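About Plelside

Hi, and thanks for stopping by! I'm Vasanthi Navaratnam and I started Plelside at my kitchen table, which I still miss a bit (the coffee was closer). We help small teams work out what to spend on robots and automation before they spend it. That's the whole business. We don't sell machines, we don't take commission from anyone who does, and if your best plan is to keep your money in the bank for another year we'll tell you so and send you a very small invoice.

Before Plelside I was the person who signed the purchase orders at Bastos, a packing company with more conveyor than sense. I bought my first robot arm there and I was so proud of it! I had haggled the price down, I had a binder with tabs, and I had completely forgotten to budget for grippers, mounts, cables, a spare controller or anybody's time to set it up. The arm sat on a pallet until July. My boss walked past it every morning with his mug and never said a word, and I think I'd have preferred shouting.

So now I make lists for other people. Our planning sheet is called Cukari and it has 73 lines, from the obvious ones (arms, sensors, shipping) to the ones folks skip, like floor space, door widths, insurance, replacement finger pads and what happens in year three when a part gets discontinued. Clients groan when they see it. Then they get to line 40, training hours, and go quiet for a while – that's usually where the budget changes shape.

Who do we work with? Mostly labs, workshops, colleges and small companies getting into home and service robots, plus a few warehouses that found us by word of mouth. Home tasks are my favorite to plan for. A factory cell is tidy and bolted down, but a house has chairs and rugs and shopping bags in it, and you need to set money aside for practice time in rooms like that. I push hard for this one. If you have to choose between a fancier arm and more weeks of trying out the one you've got, call me before you choose the arm.

A first planning session is $300 and takes a morning. You'll need your rough wish list, your real number (the one you haven't told the sales rep) and somebody who knows where the power outlets are. We go through everything together, and you leave with a draft budget you can put in front of whoever holds the purse strings. Bigger jobs, such as comparing quotes or planning a purchase in stages, we price after that first chat.

You'll find us upstairs at 516 Gullby, over the upholstery shop. Ring the bell twice, it sticks. I'm generally in from 8:30 and I answer my own email, though I'm slow when a client has quotes due. 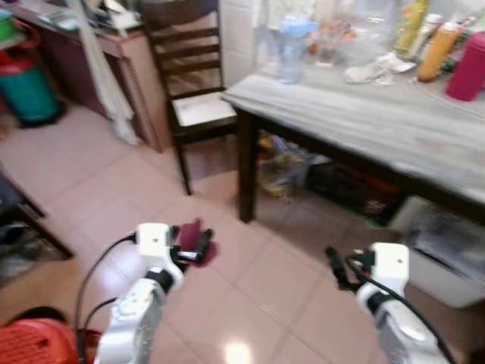 If you're still at the "we should probably get a robot" stage, that's a fine time to come and see us. Bring the wish list even if it's on the back of an envelope – I've worked from worse, and the kettle's always on.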